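Keeping small bits in old bottles

Household tips, page 24. Last updated May 2023.

Most homes have a drawer where screws, washers, curtain hooks and picture pins end up together. A bottle with a screw cap does the job better than a drawer. It stands upright, it takes up very little room on a shelf, and if it gets knocked over nothing comes out.

These notes started as a handout for the repair mornings in Todham. Renato Bustos wrote the first half and I have added to it since, mostly from questions people asked at the bench.

Choosing the bottle

Plastic is safer than glass if it is going to be carried about or kept above head height. Clear or frosted both work. You want to be able to tell roughly what is inside without opening it, but you don't need to read the thread on a screw through the side.

Look at the neck before anything else. If you can't get two fingers in, you will have to tip the contents out every time, and that is fine for panel pins but a nuisance for wall plugs. Bottles that held cooking oil are hard to get clean and I no longer bother with them. Never reuse one that held bleach, weedkiller or white spirit.

Caps with ridges round the side are easier to undo with cold or greasy hands. A bright cap is easier to spot at the back of a cupboard.

Cleaning and drying

Wash in hot soapy water, rinse, and leave upside down on the rack overnight. Wash the cap separately. If the smell stays, fill the bottle with warm water and a spoonful of bicarbonate of soda, leave it for a few hours and rinse again.

It must be completely dry before metal goes in. Imtiaz Mondal puts his on the shelf over the boiler for a day. I stand mine on the windowsill with the cap off.

Sorting out on a table

Clear a patch of table at about elbow height. You don't need the whole table. Mugs, papers and plants can stay where they are so long as there is room for a tray and the bottle, though I would move any drink away from your working hand. An old baking tray with a lip stops things rolling off.

Tip out one lot at a time. Throw away anything bent, stripped or rusted through. Put the rest into heaps by kind first and by size second. Odds and ends that belong to nothing can share one bottle, and you will find that is the bottle you go to most.

Stand the bottle on the table to fill it. Small pieces settle at the base, and a bottle with only a little in it is much easier to search than a full one. 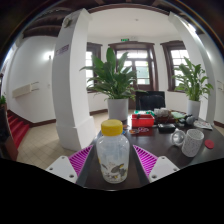

Getting things in without spilling

Roll a sheet of stiff paper into a cone and tape the side. Cut the tip off so that the hole is a bit smaller than the neck. Pour slowly. Long screws jam in a cone, so feed those in by hand, point down.

For beads, seeds and fine gravel a kitchen funnel is better, but keep one just for this and don't put it back with the cooking things.

Labels

Write on masking tape with a ballpoint. Felt pen fades on a sunny shelf. Put the label on the side, and a second small one on the cap if the bottles are kept in a deep drawer where you look down on them. Vicente Orellana tapes a single screw to the outside instead, which works well if several people use the same shelf and not all of them know the names.

Wipe the plastic with a little vinegar first if the tape won't stick.

What not to keep this way

Batteries. Loose ones can touch end to end and get hot.

Medicines, even vitamins. Leave them in the packet they came in.

Anything small enough to swallow, if there are young children about and the bottle is within reach. An ordinary screw cap won't keep a determined toddler out.

Garden seed will keep for a season if it is dry, but paper envelopes in a tin are better. We tried both at Allalville and the seed in plastic went mouldy by June.

Where to put them

A narrow shelf one bottle deep is best. Two deep and the back row is forgotten. A shoebox on its side will do in a cupboard. Keep the heavy ones low down.

If you have a flat lidded box for tools, keep it beside the bottles so the screwdriver and the screws come out together. Put them back together as well.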